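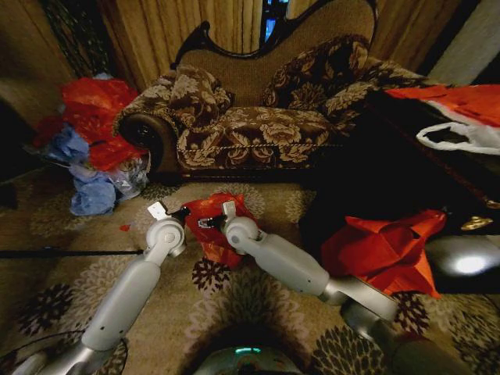
Plastic bags and household robots: tips for a safer tidy-up

Plastic bags are my favorite training job for a home robot, and also the one that has scared me most. They weigh nothing, they never land in the same shape twice, and they'll slide into any gap you give them. When a two-armed machine gathers one up off the rug neatly, it's a joy to watch! When it goes wrong, it goes wrong in a sneaky way, and that's what happened at our house in October.

I'm Nerea Sotomayor, and I write these pages from Troddale, where we've had a Pondari two-arm unit helping in the living room for a good while now. I love the thing. I'd still like you to read this before you let yours loose on the grocery bags.

What went wrong

The job was simple: pick up bags, bring both grippers together, squeeze the air out, drop the bundle on the pile. It had done the job plenty of times. On this run a thin bag got pulled into the joint behind the left fingertip. The gripper reported "closed" (which it was, on a wad of plastic inside its own linkage) and the arm went on to the next step. The bag stretched, wound itself once around the wrist and pulled tight. The motor pushed against it, got warm, and pushed some more.

I smelled it before I saw it. If you've ever left a bread bag against the toaster, you know the smell. I hit the stop button, the arms froze, and the left wrist was too hot to rest a finger on. The damage came to one melted smear, one bent link and a repair bill of 140 dollars. No fire, no injuries, but I was in the next room with the door half shut, and I don't like thinking about how long it might have gone on.

The part that bothered me was the missing alarm. The log had 86 warnings in it, every one of them saying "grip force above normal," and not one had made a sound. Warnings were set to log only. That was how it came out of the box, and I'd never looked.

Before you start

Turn the warning sounds on. On ours it's under Alerts, then Grip and Wrist, and both have to be switched separately. Do it tonight!

Lower the grip force. A plastic bag needs next to nothing. Ours came set at 2,000 on the maker's scale, fine for a jar and silly for a bag. I turned it down in small steps until bags started slipping out, then went one step back up.

Look over the floor at rug height. Get right down there (your knees will forgive you) and check for cables. A loose cable near a bag is the worst pairing I know of, because a gripper going for a floppy edge can take both. Run cables behind the furniture, or unplug them and coil them up until you're done.

Pick up the scraps by hand. Little torn-off corners are too small for most grippers to hold and just the right size to get into a joint.

Move curtains and throws back if they reach the floor. Fringe and tassels, same story.

Sorting the bags

Thick bags first. Heavy shopping bags with stiff handles hold some shape, and you get to see how the arms are behaving before anything delicate comes along.

Handles need watching. A looped handle is a snare. I tie each pair of handles in one loose knot before the run. It takes a minute and it's made the biggest difference of anything on this page.

See-through bags go last, or you do them yourself. Ours has a terrible time finding the edge of clear plastic and will grab at where it thinks the bag is. Brightly colored ones are much easier for it, and for you when you're checking the joints later.

Never run it on bags with something inside. Empty them first. A forgotten receipt is harmless, but a battery or a lighter isn't.

Leave room around each bag. If two are touching, the second one comes along for the ride and that's when the tangles start.

While it's running

Stay in the room. I know, the whole point was to be doing something else! Fold laundry on the sofa if you like, but keep the stop button where you can reach it without walking past the arms.

Keep kids and pets out. Thin plastic is a suffocation risk on its own, and a rustling bag on the move is irresistible to a cat. Ours gets the bedroom and a closed door.

Pause every ten bags and look at both wrists. A shred of plastic shows up best if you shine a flashlight from the side.

If a bag gets caught

1. Press stop. Don't grab for the bag.
2. Switch off at the main switch and unplug it from the wall.
3. Wait 2 minutes, longer if the wrist feels warm when you hold your hand near it.
4. Snip the plastic with blunt-tipped scissors, cutting away from any wires.
5. Ease the pieces out with tweezers. Pulling hard is how I turned a slightly bent link into a very bent one.
6. Open and close the gripper with nothing in it, at the slowest speed, and listen for clicking.

If there's melted plastic on the joint, stop there and send it in. Mine went to Tejada, the repair shop, and they told me scraping at it with a knife would have ruined the seal.

Cleaning up afterward

A dry paintbrush gets dust and plastic threads out of the finger linkages beautifully. Wipe the pads with a barely damp cloth. No oil unless your manual asks for it, as it makes bags cling.

The flattened bags go in an old Fikutach tin with a hole cut in the lid, which holds far more than you'd think and keeps them off the floor between shopping trips.

Updated 18 July 2024: the newer software stops the arm after three grip warnings in a row. I've tested it with a strip of old bag and it works. I still tie the handles.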